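Why is brown paper brown?

Have you ever unwrapped a parcel and wondered why some paper is brown and some is as white as milk? It's a very good question, and to answer it we need to go for a walk in the woods.

Most paper begins as trees. Inside the wood are millions of tiny threads called fibres, much too thin to pick out one by one, and they are held together by a sort of natural glue with a rather grand name: lignin (say it "LIG-nin"). Lignin is what makes a tree stiff enough to stand up in a gale, and it is brownish too.

At a paper mill, like the big one by the river at Tukport, the logs are chopped into chips and cooked with special chemicals in an enormous pot, a bit like a giant's stew. Most of the lignin comes away, but a little stays behind, and that little bit keeps the mushy pulp brown. If the mill wants white paper, the pulp has to be bleached as well. If it wants brown paper, it can skip that step altogether!

Next the pulp is mixed with lots and lots of water and spread over a moving mesh. The water drips through, the fibres tangle together, and heavy rollers squeeze and dry them into one very long sheet. The machine at Tukport is 186 metres long, so you'd need a good pair of shoes to walk round it.

Brown paper made this way is often called kraft paper. "Kraft" is a German word meaning strength, and it suits the paper well, as its long fibres make it hard to tear. People use it for shopping bags, for wrapping parcels and for covering tables. 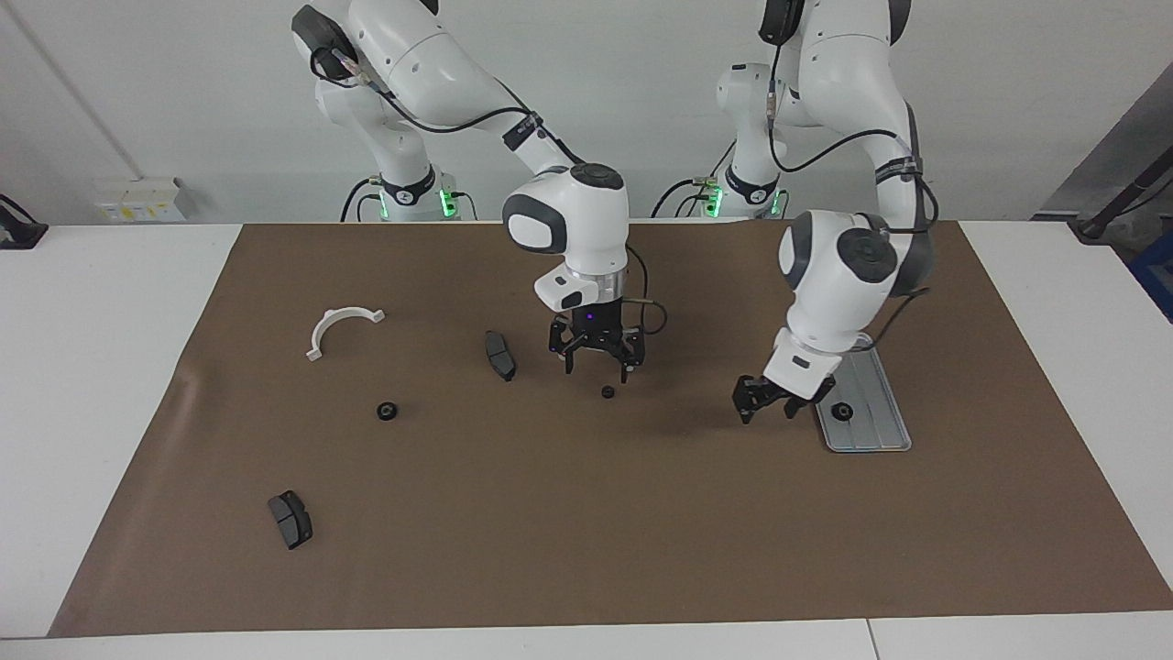
A big brown paper mat covers most of this white table.

When you have finished with your brown paper, smooth it out and use it again. You could draw a treasure map on it, or cover a school book. Once it really is worn out, and as long as it's clean and dry, it can usually go in the recycling, where the fibres are mixed with water and turned into pulp all over again.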